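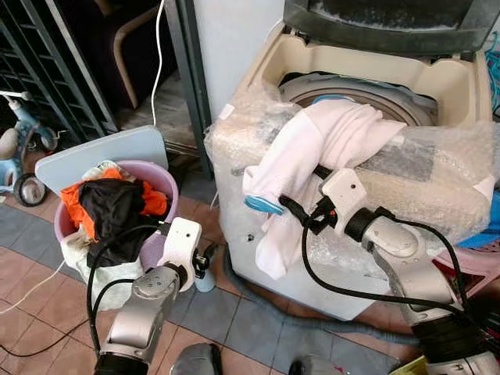 Active learning is a branch of machine learning in which the model takes part in choosing which examples are to be labelled. It is used where raw data is plentiful but labels are slow or costly to obtain.

Procedure

A small starting set is labelled and a first model is trained on it. The model then scores the unlabelled pool, and a fixed number of items is passed to a human annotator. The new labels are added to the training set and the model is trained again. The cycle ends when the labelling budget is spent or when accuracy on a held-out set stops rising.

Query strategies

Uncertainty sampling picks the items on which the model's predicted probabilities are least decided. Query by committee trains several models and picks the items on which they disagree most. Density weighting lowers the score of outliers, which uncertainty sampling tends to favour. 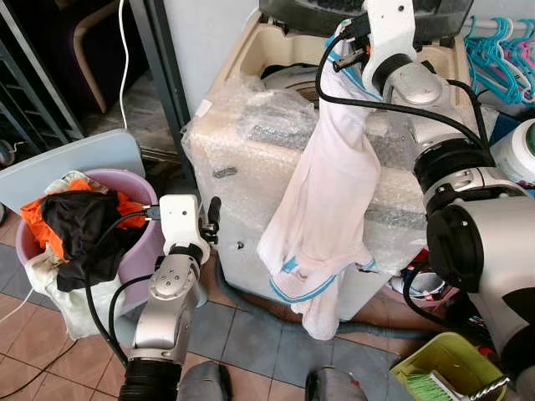
Can the starting set be chosen at random?
Random choice is the usual method, although rare classes may be missed. Clustering the pool first and drawing from each cluster lowers that risk.

Batch size

Large batches save retraining time but often contain near-duplicates. In the Siltusar text-sorting study, Makhubela and Pinto used batches of 17 items after a starting set of 300, and stopped at 417 labels. Two of the classes were still poorly separated at that point.

Limitations

A set gathered in this way is biased towards the model that selected it, and may serve a different type of model badly. Test data should therefore be drawn separately and at random.

See also: semi-supervised learning; optimal design; Khumalo sampling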